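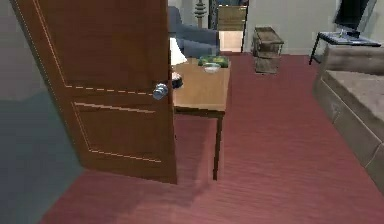
The demonstration team at Clusulitz works from a narrow room in the company's older building, where operators guide simulated and physical robots through household tasks by remote control. Its lead operator agreed to speak on the condition that the discussion be confined to method.

Door opening has occupied the team since August. "People assume the handle is the difficulty," the lead operator said. "In our records, the trouble begins once the door is moving. The operator must decide when to let go of the knob and where the base should be standing at that moment."

Every demonstration is performed first in simulation. The programme, known internally as Dustar, holds 1,265 accepted demonstrations across 13 furnished interiors. An operator records for up to two hours in a sitting, with a break of 10 minutes at the midpoint.

Asked what distinguishes an accepted demonstration from a rejected one, the lead operator pointed to hesitation. "If I stop to think, the recording contains my stopping. The policy will learn that as readily as it learns the grasp. We ask our people to rehearse the route, and to discard the attempt if they lose their place."

Guidance by hand is reserved for the physical arm, supplied by Gebreyes. The operator holds the wrist and moves it through the motion while the joint positions are logged. "You feel the weight of the door through the arm, and that is information the controller does not give you," the lead operator said. "It is also tiring. I would not schedule it after lunch."

The two methods have not been reconciled entirely. Recordings made by hand tend to be slower, and the team has yet to settle whether they should be resampled before training. A colleague favours leaving them untouched. "We disagree on that, and the matter remains open," the lead operator said.

The next set of tasks will add closing the door from the far side.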